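Plernanel Hall, Tostside
Autumn premises check with comments
Date of check: Friday, October 30, 2026
Checked by: Leidy Betancur
Previous check: April
Marks used: OK, Action, Watch, N/A

1. Outside and entrance

1.1 Front steps and handrail. OK. Moss has been scraped off the bottom step. The rail is firm at both ends.
1.2 Entrance light. Action. Comes on with the switch but not with the sensor. Ask Lam to look at it before the clocks catch people out at the evening classes.
1.3 Ramp. OK. Grit strip is lifting slightly at the left corner, not yet a trip.
1.4 Gutters at the back. Action. Full of leaves over the kitchen door. Same comment as April.
1.5 Key safe. OK. Code changed after the check and passed to the hirers who need it.

2. Fire

2.1 Extinguishers. Tags read and written down: 3633 (hall), 3443 (kitchen), 2627 (landing). Pins and seals in place on all of them. The landing one is hung too high for a shorter person and should come down a bracket hole.
2.2 Alarm test from the hall call point. OK. Sounder on the landing is quieter than the others. Watch.
2.3 Emergency lights. Action. The fitting over the side exit went out before the end of the test. New battery needed. The fitting is dated 1992 inside the cover, so price a whole replacement as well.
2.4 Side exit. OK. Opens with one push. Bolt greased.
2.5 Fire notice. Action. Still gives the old assembly point.

3. Tables, boards and small items

3.1 Table tops and edges. Run a hand along all edges, look for splinters and lifted corners.
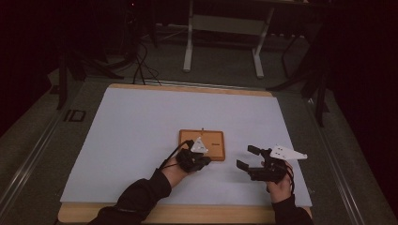
Item 3.1. Small wooden board on the pale top, with the wood of the table showing at the near edge.

Comment: edges sound on the tables in use. One folding table in the store has a bent leg catch and has been labelled DO NOT USE. It was labelled in April too and the label had come off, so this time it is tied on.
3.2 Stacking. Action. Chairs in the store are stacked higher than the line on the wall. Please keep to the line. The back row cannot be reached without climbing.
3.3 Trolley wheels. Watch. One wheel sticks on the threshold strip.

4. Floors

4.1 Hall floor. OK. No loose blocks.
4.2 Carpeted areas. Look for ruckles, worn seams and anything left lying where people walk.
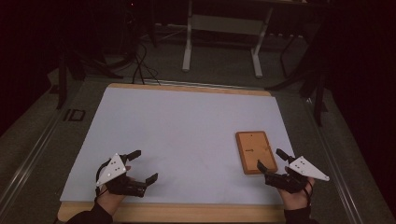 The seam by the radiator has opened a little further and wants gluing before it starts to fray. Trandau fitted the carpet and may have some of the same adhesive left. The rest is flat. Vacuum lead has tape round it near the plug, so the vacuum is out of use until the lead is changed.
4.3 Kitchen floor. OK. Mop bucket to be emptied after use, please, it was full again.
4.4 Doormat. OK. Sits flush in the well.

5. Electrical and heating

5.1 Portable items. Labels in date except the urn. Action. Urn not to be used until tested.
5.2 Sockets. Cracked faceplate behind the piano. Action, Lam.
5.3 Heaters. OK. Guards fixed. Coats must not be hung on them.
5.4 Boiler cupboard. Action. Paper towels stored against the pipes. Moved on the day.

6. Coverings and wooden pieces

6.1 Surface coverings. Check for creases, lifting and sharp corners.
6.2 Pegs and other upright parts. Check for splits and rough ends.

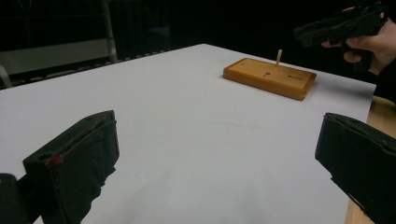
Items 6.1 and 6.2. Faint crease in the covering; wooden block with upright peg.

Comment: creases to be noted each time so we can tell if they get worse. Pegged pieces go back in the cupboard at the end of a session, on the lower shelf.

7. First aid

7.1 Kitchen box. Action. Short of medium dressings and eyewash. Plasters fine.
7.2 Accident book. OK. No entries since April.

Next check due in April. Actions at 1.4 and 2.3 to be done first. Signed copy in the office folder.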